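Subject: Re: [pasville-pantry] Clear tubs for dry goods?

On 2024-04-03, Vasanthi Kurian wrote:
> Does anyone still use the round clear tubs?
> I have 30 jars of lentils to rehouse before
> August and my shelves are shallow.

Vasanthi, yes, yes, get the round ones! I moved all my rice and dal into clear tubs last year and I love them. You see at a glance what's running low (no more buying a third bag of chickpeas), and on a shallow shelf you can lay them on their sides, lid facing out.

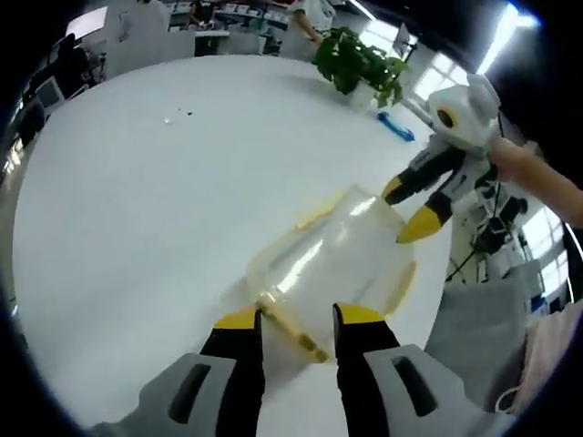 Clear tub on its side, white round table, plant behind.

Mine came from Rodrigues, the shop on the hill, and they had plenty left. Do wash the lids by hand, and let them dry overnight before you fill anything. For flour I'd go bigger, the 2000 ml size. I can bring a couple over so you can try them on your shelf first!

Geetha Arumugam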